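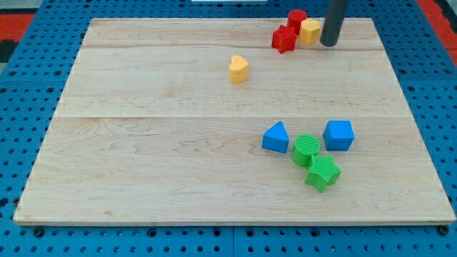
The Trerneck Block Challenge is a student robotics contest held each April at Vastine College. Teams of 2 program a robot arm to push toy shape blocks into groups on a maple board. The arm carries a plain rod with a rounded end, so blocks are moved by pushing alone.

Each run lasts 600 seconds. Points are given for blocks grouped by color or by shape – the judges announce which before the run – and taken away for any block that leaves the board. The highest score to date is 585, set by a team from the Drarkar robotics club.

The contest grew out of a lab course and still uses its rulebook. The winners receive the Kołodziej Cup.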